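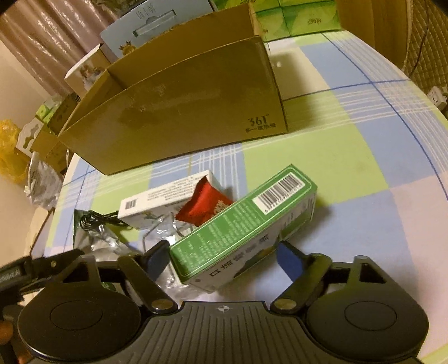
3.2 Household tables as places of sorting

Most studies of packaging waste in the home begin at the bin. In our material the decisions were often made earlier, at the table where shopping is put down and where meals are eaten. We therefore asked each household to tell us first about its table, and only later about its bins. The surface in Figure 2 is covered with a plaid cloth, and a long carton in green and white lies on it; a carton of this kind is what our participants most often called "a thing that is not yet rubbish". They used the expression for packaging which has lost its first purpose, or will soon lose it, but which still has a right to stay in the room.

Figure 2. Carton on a table with a plaid cloth.

The interviews were held in 60 households in two districts, Uker and Enby. Each household kept a diary for the month of February, in which every piece of packaging was entered on the day it left the table, together with the place where it went. In total the diaries contain 1542 entries. Of these, 231 concern cartons which were kept for a second use, mostly for storing small things, for sending parcels or for children's handicraft. The diaries were read by the first author and by Tài Trình, and where the two readings differed, the household was telephoned and asked again.

The second use was seldom planned. Participants in Uker described a kind of waiting period, during which the carton is moved from the table to a shelf and back again, and its future depends on who needs a box first. In Enby the waiting period was shorter. The flats there are smaller, and the collection point stands close to the entrance, so that several persons took the cartons down on the way to work. One woman told us that she keeps a carton "only if it closes well", and this condition appears in many diaries in other words. Size was mentioned less often than we had expected after the pilot study.

Colour and print had also some influence, although participants were a little shy to admit it. Plain cartons were preferred for parcels, because the old print confuses the post, while printed ones stayed longer in kitchens. Lương (the name we give to our third interview group, after the street where its members live) was an exception: here almost all cartons were flattened on the same evening, and the printed side was of no interest.

We coded the entries with the Pridero scheme, which separates the moment of emptying from the moment of disposal. The scheme was made for glass and tins, and for cartons it needed one change. A carton may be emptied slowly, over many days, and some households wrote it down twice – once when it was opened and once when it was folded. We have kept only the later entry. The effect of this choice on the length of the waiting period is treated in Section 4.1.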